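Hall and kitchen walk-round, Teninton - my checklist with comments
January 2020

I do this twice a year, once before the summer hirers come in and once in October, and I've started typing up my comments properly after Eoin Fitzgerald told me he couldn't read a word of the last lot. Fair enough! OK means OK, FIX means it needs doing before the next booking, WATCH means I'll look again.

1. Front doors and exit path - OK
Both leaves open all the way and the push bar has stopped sticking. The stack of chairs that used to live in the porch has gone to the storeroom, thank you to whoever moved it.

2. Exit signs and emergency lights - FIX
The one over the side door went out well before the others when I held the test button in. It's the old Beltix fitting and I reckon it's the battery. Úna Foley has a spare in her garage, she thinks.

3. Extinguishers and fire blanket - OK
Needles in the green, pins and tags in place. The kitchen blanket was hanging behind an apron again - please hang aprons on the other hook.

4. Switchboard and leads - FIX
Labels are readable now (my label maker, my Sunday best handwriting being what it is). Two extension leads had out-of-date test tags so I've coiled them up and put them in my car. The urn lead is fine.

5. Hot water - WATCH
Kitchen tap ran at 52 degrees after a minute, which is plenty for washing up but too hot for little hands. I'd like the plumber's opinion on the washroom basin while he's here for the cistern.

6. Benches and surfaces - OK
Gave the tops a good going over for sharp edges, lifted seams and wobbles, and ran a rag along the corners to see if it snagged. It didn't.
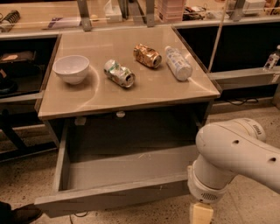
Item 6: steel-look top, with bowl, cans and water bottle.

7. Recycling and rubbish - WATCH
The ten cent bin is going well, 94 containers in the last bag I took to the depot. The lid on the yellow bin has split along the hinge though, and the wasps have found it. I've asked Gillby for a price on a new one and will chase them if I don't hear.

8. Floors - FIX
There's a lifted board near the stage steps, left side as you face them. I caught my thong on it and said something I won't type here. I've put tape over it for now but it wants a proper screw. The mat in the passage has curled as well.

9. Ladder - OK
Feet good, rungs good, sticker says 120 kilos and you can still read it. Back on its hooks with the strap done up.

10. First aid kit - FIX
Saline expired, and we're out of the wide bandaids. I spent 40 dollars topping it up last time and most of that has walked. Please write it in the book if you use something, even just a bandaid.

11. Outside - WATCH
Gutters on the Madigan Street side are full of gum leaves. The tap by the ramp drips and the concrete under it has gone green, so go easy there in wet shoes. The water meter read 973 when I left, if anyone wants to keep an eye on it.

Eoin has the key to the storeroom until the floor is done. Spare checklists are in the top drawer, under the tea towels.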